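3.2 Collecting the tool-hanging examples

The pegboard task was added late, in January, after the drawer and sorting tasks were already recorded. We wanted contact-rich behavior with a small target, and hanging a hand tool gives both. Episodes were teleoperated on the Sirkbridge cell by 4 operators. Total after filtering: 1,198 episodes. Filtering rules are in 3.4.

Each episode starts with the gripper open and clear of the tool. Operator closes on the tool, moves it, releases, backs off. No scripted motions anywhere, not even for the approach — earlier attempts with a scripted approach gave a policy that froze at the handover point. Start poses were drawn by hand from a printed sheet, so they are not uniform and we dont claim they are.

Wrist view only for this task. The Zarusora baseline uses a fixed overhead view as well, but the arm covered the hooks in much of that footage and we dropped it. Figure 3 gives a wrist view with an adjustable wrench, the fingers open and empty. Hooks are white on a cream board, so contrast is low and the round bases are easier to pick out than the thin metal arms. Glare from the overhead lights also lands on the board. We left it in. Policies trained on the glare-free subset did worse when the lights were on, see Table 5.

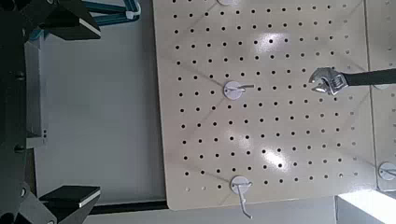
Figure 3. Wrist camera view, pegboard task. Gripper open, wrench lying horizontally with its head toward the middle of the board.

3.3 Labels and operator notes

Success was marked by the operator at the end of the episode, one key, yes or no. Salamatu Tsikata then relabeled a random subset without seeing the first labels. Disagreement in 29 episodes, nearly all of them cases where the tool hung but was still swinging when recording stopped. These were recoded as failures. Strict, but easier to explain.

Operators could also leave a short free-text note. Most did not. The notes that exist were usefull mainly for finding bad stretches — a loose finger pad, a lagging controller — and are not used in training. We follow the Kyriakidis convention for segment boundaries: reach, grasp, transport, release. Boundaries are placed from the gripper signal, not by eye. Where a regrasp happens the segments repeat, up to 3 times, and longer episodes are discarded.

One open problem. Release is short compared to the other segments, so it is underrepresented per time step even though every kept episode has one. We tried reweighting as in Plillard and saw a small gain on the wrench, none on the lighter tools. Results below are without reweighting unless stated.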